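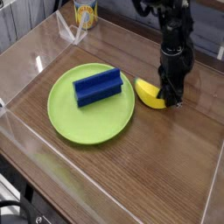 Session 5 of the home build course covers picking and placing with a small arm on a table top. By now your arm should be bolted down and should home without complaint. Start with two things that behave differently in the fingers. A toy banana is good practice for a curved surface: take it near one end and it can swing as it lifts. A block with straight sides forgives more, though a ridge along the top changes where the fingers should close. Use a plate as the target, in a colour you can tell from the table.

Clear acrylic walls keep dropped parts on the table, but check the reach first. Leave 9 cm between the wrist and any panel at full stretch. The Sinberg bracket drawings have been corrected, so discard the June set.

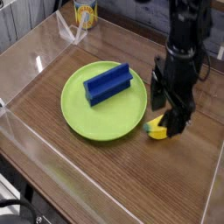
Urquijo asked whether the speed limit could come off once the path had been tested. Leave it on. Set it to 11 per cent for the first run of any new path and keep a hand near the stop switch. Raise it in small steps, and go back to the start if you move the table.

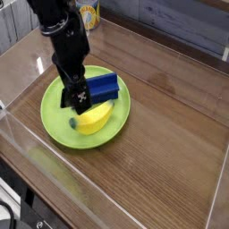

Doltport Shared Workshop – Robotics Group

Stacking comes next. When one piece rests partly on another, the height you taught for the bare plate is wrong. Teach a second height above the stack and come down slowly from there. Save it under its own name – overwriting the first is the usual mistake. The Oltley controller holds over 3000 points, so there is no need to reuse them.
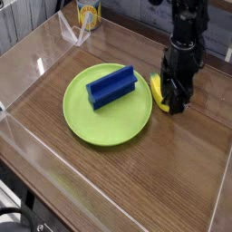 Fig. 4. Gripper at the banana, block on the plate.

For next time, write out your pick and place points in a table, with the height and finger opening for each. Bring the saved file and your wiring sketch.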